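Home Notebook Bells Workshop Contact

Filed under: Handbells, repair and adjustment

Thursday, December

Job 733, the Ritcombe set, second day

Started at 9.15. The heating was on since eight, so the bells had time to come to the temperature of the room. I wrote last time that I would not measure anything before they are warm, and today I kept to it.

The set has 34 bells. All are now out of the cases and lying on the felt in order of pitch, lowest on the left. I opened the castings of the low octave first, as the ringers complained mostly of these. Their letter says "the low ones speak late and some of them double". Doubling I could repeat easily on G3 and A3, with a normal stroke, not a strong one. On C4 I could not repeat it at all, but it is on their list so I keep it on mine.

G3: restraining spring on one side is much weaker than on the other. The clapper comes back, touches, and goes again. Changed both springs, set the screws equal, then a quarter turn more on each. No doubling in twenty minutes of ringing on and off. I will try again tomorrow before I write it as finished.

A3: springs are good. Here the fault was in the clapper head, which was turned so that the hard side was striking. Somebody has perhaps wanted a brighter sound for one piece and then it was forgotten. Put back to medium. The tone is rounder and the complaint of speaking late is also gone, as far as I can hear it alone. It should be heard from the back of a big room, and I do not have a big room.
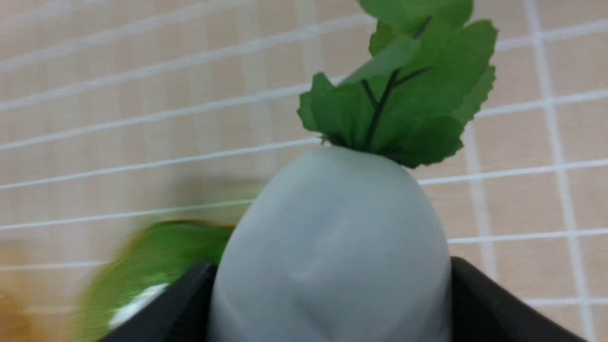
Toy radish with its green leaves.

Handles. The Oral leather arrived on Tuesday's van and it is too stiff for the small bells. On the big ones it is very nice, it keeps the loop open and the hand does not slide. I cut one pair for C7 and the loop was standing up like a piece of card. I wetted it, bent it on the dowel and left it under the clamp for the night. If it is not softer by the morning I will use what remains of the old roll for everything above G5 and order again. Note for the order: ask for the thinner one, and ask them to measure it, because "thin" in the catalogue says nothing.

Nevzat Tatlı came at lunch to collect his own two chimes and stayed to listen. His opinion is that E5 is flat against the others. I put it on the Hisent tuner three times and it is inside what I allow, but he is right that it sounds low beside F5. I think F5 is the high one. Both are on the list to be measured again when I have the fixed stand, as holding the bell in the hand and reading the display at the same time I do not trust.

We also discussed the damping. He wants me to tell the Ritcombe ringers that half of their late speaking comes from the shoulder, when the bell is lifted too slowly after damping. I will write it, but politely, and in the second half of the letter.

Polishing: nothing today. The Estico cloths are good for finger marks, they did not help with the dark ring near the lip of D4. Please do not use the liquid on this set, also not a little. There is a residue inside of two handguards from an earlier time and it took me an hour to get it from the threads.

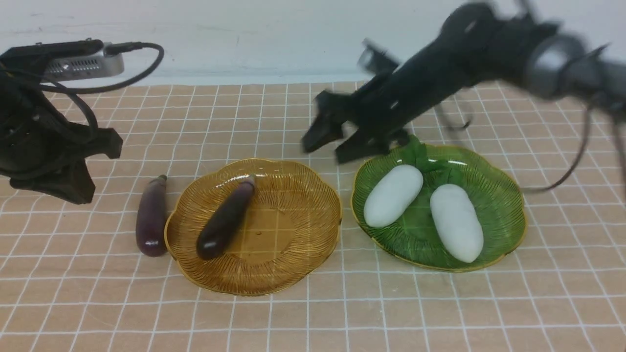 Table with the peach grid mat, two plates and four vegetables.

Parts used
Springs, large: 2 pairs
Clapper heads: none, A3 only turned
Leather: one length, some 2 pieces wasted
Handguard washers: none, must look if the black ones fit

Questions for Ritcombe
- Which of the ringers uses C4, and with gloves or without?
- Do they want all the medium heads the same, or may I leave the top octave as it is?
- Is the case for the low bells always this tight? The foam is pressing on the clapper of G3 when the lid is closed, and a new spring will suffer from it.

For tomorrow: G3 again from cold, then B3 to F4. Take C7 out of the clamp first. Label the bag of old screws, it is still the bag without a label on the second shelf.

Stopped at 17.40.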